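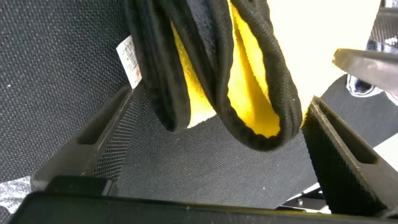 Kategorie: Rundschreiben / Verkostungen und Märkte

Betreff: Re: [Mitglieder] Garodeo — Menge und Kennzeichnung der Nussprodukte

Sehr geehrte Damen und Herren,
sehr geehrter Herr Talukder,

auf die untenstehende Anfrage vom 20. März 2018 nimmt die Geschäftsstelle wie folgt Stellung. Da mehrere Betriebe gleichlautende Fragen gestellt haben, geht die Antwort an den gesamten Verteiler.

Zur Menge: Im Vorjahr wurden am Gemeinschaftsstand 533 Kostproben gegen Wertmarke ausgegeben. Der Veranstalter der Garodeo rechnet in diesem Frühjahr mit rund 700 Besuchern in der Genusshalle. Wir bitten die Betriebe daher, ihre Mengen gegenüber dem Vorjahr moderat zu erhöhen. Eine Nachlieferung während des Tages ist nur über das Tor an der Rückseite der Halle und nur bis 11 Uhr möglich.

Zur Kennzeichnung: Kostproben gelten als lose abgegebene Ware. Die Allergene sind schriftlich anzugeben, und zwar so, dass der Gast sie vor der Entscheidung lesen kann. Bei Schalenfrüchten ist die Art zu nennen, also etwa »Haselnüsse« oder »Walnüsse«; die Angabe »Nüsse« genügt nicht. Dies betrifft auch Öle, Krokant und Garnituren. Die Geschäftsstelle stellt einheitliche Tischaufsteller im Format A5 zur Verfügung, in welche die Betriebe ihre Angaben selbst eintragen. Für deren Richtigkeit haftet der jeweilige Betrieb.

Zu Nutness: Das Haselnussmus wird als Zutat im Rahmen des Gemeinschaftsmenüs verarbeitet. Ein gesonderter Verkauf in Gläsern am Stand ist nach der Standordnung zulässig, sofern die Gläser vollständig etikettiert sind und der Verkauf bis zum Ende des Monats bei uns angemeldet wird. Eine bloße Auslage ohne Verkauf bedarf keiner Anmeldung.

Zur Kühlung: Das Haus Longo hat sich bereit erklärt, einen Kühlwagen zu stellen. Die Belegung der Fächer wird über Ludo geplant, die Zugangsdaten sind unverändert. Betriebe ohne Zugang melden ihren Bedarf bitte formlos per E-Mail. Milchhaltige Cremes und offene Nussöle sind getrennt zu lagern — im vergangenen Jahr kam es hier zu Beanstandungen, die sich durch beschriftete Behälter hätten vermeiden lassen.

Zu den Kosten: Der Vorstand hat für den Stand einen Zuschuss von 3000 Euro bewilligt. Daraus werden Standmiete, Strom und Geschirr bestritten. Der Wareneinsatz verbleibt bei den Betrieben, ebenso die Fahrtkosten. Über die Verteilung eines etwaigen Restbetrags entscheidet die Mitgliederversammlung.

Ungeklärt ist bislang, ob die gerösteten Kerne vor Ort erhitzt werden dürfen. Eine entsprechende Anfrage an die Hallenverwaltung ist gestellt. Bis zu deren Antwort bitten wir, mit kalt servierten Gerichten zu planen.

Mit freundlichen Grüßen

Nives Fontana
Geschäftsstelle

> Sehr geehrte Frau Fontana,
>
> unser Betrieb nimmt seit vielen Jahren an der Garodeo teil und möchte auch
> diesmal das Nussparfait nach dem Hausrezept von 1968 anbieten. Für die
> Planung bitte ich um Auskunft zu folgenden Punkten:
>
> Mit wie vielen Portionen ist am Gemeinschaftsstand zu rechnen? Im Vorjahr
> war unser Parfait bereits am frühen Nachmittag ausgegeben.
>
> Reicht auf den Schildern der allgemeine Hinweis auf Nüsse, oder ist jede
> Sorte einzeln aufzuführen? Wir verwenden Haselnuss und etwas Walnuss,
> letztere nur als Garnitur.
>
> Darf Nutness am Stand auch im Glas verkauft werden? Mehrere Gäste hatten
> danach gefragt.
>
> Für das Parfait benötigen wir außerdem ein Tiefkühlfach. Ob der Kühlwagen
> hierfür geeignet ist, konnte ich den Unterlagen nicht entnehmen.
>
> Mit freundlichen Grüßen
> Mahfuz Talukder

Nachtrag zur letzten Frage: Der Kühlwagen verfügt über ein abgetrenntes Tiefkühlabteil. Zwei Fächer sind für das Parfait vorgemerkt und in Ludo bereits eingetragen.

N. F.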